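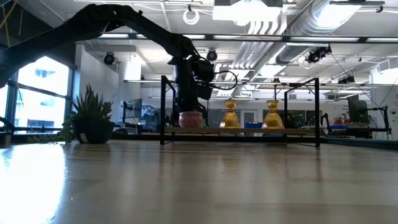

Fig. 3 – Pink bowl on the low board.

Section 3. Water filter and dishwasher, first set-up

For the Bistonero shared kitchen. Updated Jan 4, 2023 by Joanne Heywood. Replaces the old stapled pages, please recycle those.

Read 3.1 before you touch the valve. The rest you can read as you go.

3.1 Before you start

You need:
The filter cartridge (Horix, in the tall box)
Adjustable wrench
Bucket, old towel
Roll of white thread tape
Flashlight
Dishwasher salt, coarse kind only
The key to the cupboard under the sink – ask Yaw Dankwa

Take everything out from under the sink first. All of it, cleaning sprays too. You will want the room for your elbows.

CAUTION: Dishwasher off at the wall before any work on the water line. Off at the front panel is not enough.

3.2 Fitting the filter

1. Close the cold water valve. Blue handle, turn clockwise until it stops. Don't force it past that.
2. Open the cold tap and let it run out. Leave the tap open.
3. Bucket under the filter head. Towel under the bucket.
4. Unscrew the old cartridge, counter-clockwise. It is heavy when full. Keep it upright.
5. Wipe out the head with a clean cloth. Look for the old rubber ring. If it stayed up inside the head, pull it out with your fingers, no screwdrivers.
6. Check that the new ring is seated flat on the new cartridge. Wet it with a drop of water. No grease, no cooking oil.
7. Screw the new cartridge in by hand. Snug, then a quarter turn more. No wrench on the cartridge. The wrench is for the hose nut only.
8. Open the blue valve slowly. Half way, wait, listen. Then all the way.
9. Run the tap until the water is clear. It comes out gray at first with a new cartridge – that is carbon dust. Dump it, don't cook with it.
10. Dry everything with the towel, then feel around the head and the hose nut with a dry paper towel. Any damp spot, see 3.6.

NOTE: Write the date on the cartridge with a marker. On the side facing the door, so the next person can read it without a mirror.

The cartridge is good for 1000 gallons. The counter on the filter head keeps track. Reset it at every change: hold the button, let go at the second beep, enter 273, press the button again. If the display still shows the old total you let go too soon. Do it over.

3.3 Water pressure

Gauge is on the pipe to the left of the valve. Needle should sit at 42 psi with all the taps closed. A bit of wobble when somebody upstairs is using water is fine.

Too low: check the blue valve is really open all the way, then check the hose for a kink. Too high: don't adjust the regulator yourself. Call Matúš Kolář, number inside the cupboard door.

3.4 Dishwasher, first run

This is for the Pacheco under-counter machine. The older one by the back sink has it's own sheet.

1. Take out the foam blocks and the tape. There is a foam block behind the lower rack as well, easy to miss.
2. Pull the lower rack all the way out. Salt cap is in the floor of the machine, left side.
3. First time only: fill the salt tank with water to the top. Then salt, through the funnel. Water will overflow, normal.
4. Wipe spilled salt off the steel right away. Cap on tight.
5. Rinse aid in the door. Fill to the line, close the flap until it clicks.
6. Set water hardness. Hold the start button with the door open, step through with the arrow. Use setting 3.
7. Run one short cycle empty. No detergent.
8. When it's done, pull the filter basket from the floor, rinse, put it back with the arrow to the front.

CAUTION: Never put table salt in the salt tank. Never put detergent in it either. Both mean a service visit and we pay for it.

NOTE: If the end light blinks after the first cycle, open and close the door one time. If it still blinks, turn the machine off at the wall, wait a few minutes, try again.

3.5 Loading

Glasses and cups on top. Plates below, facing the middle. Bowls tilted so water runs off. Anything tall goes at the back, and spin both spray arms by hand before you close the door.

Not in the dishwasher, ever:
Wooden boards and spoons
Good knives
Cast iron
Anything with a glued handle
Handmade pots, unless the maker has said ok

Wash those by hand and let them dry before they go back on a shelf. Boards stand on edge to dry. Lying flat they warp.

Scrape plates first. No need to rinse them. Rice is the worst for the drain, get as much off as you can.

3.6 If something's wrong

Drip at the filter head – close the valve, unscrew, check the ring for a twist, refit. Still dripping, use a new ring. Spares in the envelope taped inside the cupboard.

Drip at the hose nut – valve closed, undo the nut, fresh thread tape, three wraps in the direction the nut turns. Tighten with the wrench. Gently.

Water tastes odd after a filter change – run the tap longer. If it tastes the same tomorow, tell Sena Gyamfi, she orders the cartridges and can swap a bad one.

Glasses come out cloudy – salt low, or hardness setting got changed. Check both. White film that wipes off with vinegar is scale.

Machine won't drain – take out the filter basket, look in the well for labels, glass, toothpicks. Use a glove. Then run the rinse cycle.

Machine won't start – door not shut, or a plate handle or ladle is in the way of the lower rack. Check the wall switch too.

3.7 Regular care

Weekly: rinse the filter basket, wipe the door seal, look at the salt light.

Monthly: one hot cycle with Sakinix descaler, empty machine. Follow the packet. Don't mix with vinegar or bleach.

Every March: Matúš checks the hoses and the regulator. Clear the cupboard for him the night before.

Log every filter change and descale in the green notebook. Name, date, counter reading. Questions about this section to Anayeli Maldonado. Stove and hood are in Section 4.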